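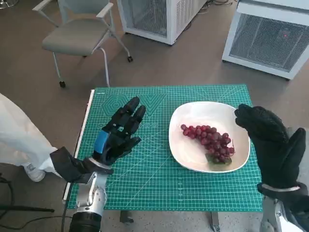
Mogens Snorradóttir wrote that the second track still stops dead at the bridge, and asked whether anyone had looked at the upload since August.

Signe Bach, 9:40 am
Looked at it just now. Plays fine for me in the browser, start to finish. Which app are you on, and is it the album page or the link in the Kvaran newsletter? Also need to know if it stops or skips. Different problems.

Mogens Snorradóttir, 9:52 am
Stops. Album page. Phone and laptop both. The bass drops out first, then the vocal goes, then nothing, and the little bar keeps moving like it's still playing. Only Silla, only track two. The older record is OK all the way through.

Signe Bach, 10:05 am
OK so bar moves, no sound. That's usually the file and not the player. Checking the master you sent.

Log
– downloaded the streaming copy of track two. Silence from the bridge to the end. Confirmed, so it's not your phone
– downloaded the original you uploaded. Full song, nothing missing
– so it breaks somewhere in the conversion
– why it played for me earlier: cached copy from before the re-upload. Cleared cache, now I get silence too. Sorry, should of done that first

Mogens Snorradóttir, 10:21 am
Good, not going crazy then. We have the Ullby show coming up and the promoter is sending people to that page. 60 presale tickets come with a download code. If they get half a song I'm going to hear about it from every one of them. Can you just put the old version back?

Signe Bach, 10:26 am
Can put the old one back for streaming, yes. But the old one has the wrong horn take, right? The one the trombone player asked you to pull? Tell me before I touch anything.

Mogens Snorradóttir, 10:30 am
Right. Forgot. Don't put it back. He'd never speak to me again. Leave it broken for an hour if you have to.

Signe Bach, 10:58 am
More log, in order
– ran the conversion again, no changes. Same silence, same spot
– ran track one and track three. Both clean
– opened the original in an editor. There's a marker sitting right on the first beat of the bridge, named "dub out". Was that you?
– exported a copy without the marker, ran it. Still silent. So the marker's a red herring
– looked at the file header. Session was mixed at one sample rate and the bridge was dropped in from another session at a different rate. Editor doesn't care. Our converter does, it gives up at the join and writes silence for the rest

Mogens Snorradóttir, 11:10 am
The marker's mine, from when we tried fading to just drums and echo. The bridge came from the Rekodgate sessions. We cut it there because the organ at our place has a dead key, and they had a proper one with the bubble sound. Nobody told me about rates. The guy bounced it to a stick and I dragged it in.

Signe Bach, 11:14 am
That'd do it. Do you still have the mix session, or just the finished file?

Mogens Snorradóttir, 11:15 am
Have both. Session is on the drive at home, I'm at rehearsal until two.

Signe Bach, 11:19 am
When you're home:
1. Open the session and find the bridge clips. All of them, organ, the extra guitar chop, backing vocals
2. Convert the clips to the session rate. Don't stretch them. If the bridge comes out slow and low, you stretched it
3. Bounce the whole song to a new file, new name. Don't overwrite the old one
4. Upload under track two with "replace audio". Not "add track" – that gives it a new page and you lose the play count and the comments
5. Post here when it's up and I'll run the conversion by hand

Mogens Snorradóttir, 11:23 am
Will do. What about the people who already downloaded? There's a counter on the page, says 683.

Signe Bach, 11:31 am
That counts every download of the album since it went up. The bad file only went live with the re-upload, so most of those people have a complete song (with the horn take you don't like, can't help that). I can email anyone who got it after the swap and give them a new link. Want me to?

Mogens Snorradóttir, 11:33 am
Yes please. Keep it short, no big apology. Say track two has been fixed, grab it again.

Mogens Snorradóttir, 2:47 pm
Uploaded. The bridge came out slow the first time, exactly like you said. Did it over. Sounds right on my end, organ sits a bit louder than before but I'm leaving it.

Signe Bach, 3:05 pm
– converted, full length, sound all the way to the last echo
– checked on phone, laptop, and the embedded player on the Ullby page
– cache cleared for everyone, may take a little while to reach teh app
– download codes tested, one used up for the test, I've added one back
– email drafted, goes out at 4

Still open: the converter should throw an error when it hits a join like that and it doesn't. Filed separately. Leaving this ticket on pending until you've played it from a phone that isn't yours.

Mogens Snorradóttir, 3:22 pm
Drummer's phone, whole song, no dropout. You can close it.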